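How to Set Up a Shared Table for Two Arms Without Regretting It

Posted July 14, 2020

Two robot arms on one table will behave like two siblings in the back seat. They're fine until they both want the same six inches. What follows is the Murnlow bench routine for pick-and-place work, which we rewrote after our second bent finger plate and have mostly obeyed since then.

You'll need two arms already bolted down and wired, a stop button you can reach without leaning over the table, a roll of tape, and a notebook. A spreadsheet will do if you're the sort of person who opens spreadsheets.

Step 1. Read the manual for your arms, including the gray pages at the front with all the triangles. Whatever the maker says about speed and clearance beats anything on this page.

Step 2. Clear the table. Coffee goes somewhere else. So does the hex key you'll be hunting for later.

Step 3. Give each arm its own side, plus a shared zone in the middle. Only one arm may be inside the shared zone at a time. We write the rule into the control program as a lock: an arm asks for the zone, gets it, does its job, backs out, and gives it up. Our old version relied on timing. Timing was very reliable right up to August.

Step 4. Put down the container and one object. One. You can work up to a full bowl of fruit when the arms have earned it. 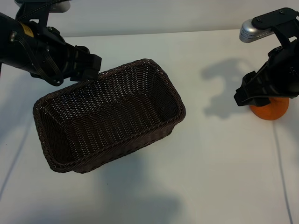

Left gripper near the far rim, right gripper over the orange object, basket still empty.

Step 5. Check the approach heights. A woven basket is a sneaky thing to work with, as the rim stands up and the weave gives fingers plenty to snag on. Set your travel height from the tallest point of the rim and add a margin. Write down the margin. "A bit" is not a margin, whatever the last entry in our notebook claims.

Step 6. Run the whole path at low speed with the grippers open and one hand by the stop button. Do this 5 times. If the first four go well you will want to skip the fifth, and the notebook will know.

Step 7. Test the stop. Press it during a slow move, confirm that both arms halt, and restart by the book. A stop that halts only one arm is a fine way to meet the other one.

Step 8. Now let it pick something up. Log every run, including the ugly ones. Our Plivard job log has 1,253 entries, and the useful ones are nearly all failures with a note attached. "Dropped it" tells you very little. "Dropped it at the rim, left finger touched first" saves you an afternoon.

Repeat steps 6 and 7 whenever you swap a gripper, shift the basket, or change the program. Yes, even for a small change. Small changes are how we got the first bent finger plate.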